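Ornden Badminton Club - equipment talk, May 14, 2025
Speaker notes. Melur to hold the clicker. Do NOT let Gunther hold the clicker.

Opening

Thank everyone for coming out to hear about shuttlecocks going into a bin. Say it with a straight face and wait.

Mention the April muddle early. Most of them were there. We turned up at Skisholm for the social round robin with three nets, a thermos the size of a toddler and no shuttles, since each of us thought they were in somebody else's boot. They were in the hall cupboard, under the bibs. Pause here for Cempaka, who will want to say she told us so. She did tell us so.

Where they used to live

In tubes, in theory. A tube is a lovely thing when it's new. By the second week the lid has gone off to wherever lids go, and the tube is full of score sheets and one sock. Loose shuttles ended up in the bottom of the net bag, where the poles sat on them.

Ask for a show of hands: who has played a whole game with a shuttle that turned left? Leave time. Fitriani will have a story. It is a good story but it is long, so move along once she gets to the car park.

The bin

One plain white plastic bin with a handle slot at each end. Colour was discussed for most of an evening. White won because white was what we had.
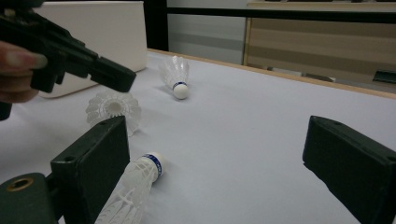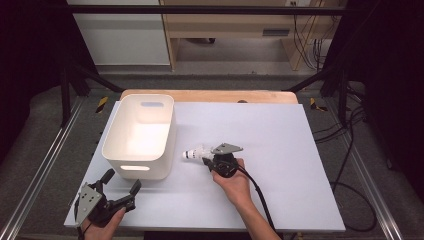 House rules for the bin, to be read out in my most reasonable voice:

Shuttles only. Grips, tape and half a muesli bar all have homes of their own.

Lay them in on their sides, or stack them cork into skirt if you are that sort of person. Please don't throw them in from the baseline. I know it's tempting. I have a decent record from the baseline myself.

Look at the skirt before you put it away. If a rib is snapped or the rim has gone oval, it goes in the practice bag. A squashed nylon skirt can sometimes be talked back into shape with warm water and patience, and Nabila has offered to run the warm water. I can't speak for the patience.

Nothing goes on top of the bin. This includes racquets, coats and Gunther's lunch.

Who does what

Last pair off court does the pick-up. Check behind the curtain and along the wall bars, and have a look up at the light fittings while you're there, if only to say hello to the ones we've lost. We think some 50 are up there by now. Getting them down needs the long pole from Chowdhury Hall, and they would like it back this time.

The bin goes home in the cupboard, top shelf, slots facing out - otherwise you can't get your fingers in and down comes the lot, as demonstrated by me.

Questions

Someone will ask about feather shuttles. Answer: have you seen the price of feather shuttles?

Someone will ask whether juniors need their own bin. Maybe in spring. Melur is looking into it.

Finish by 13 minutes past at the latest, as the yoga people want the room and they are less calm than you'd expect. Stack the chairs in sixes. Cake is on the side table, knife is in my bag.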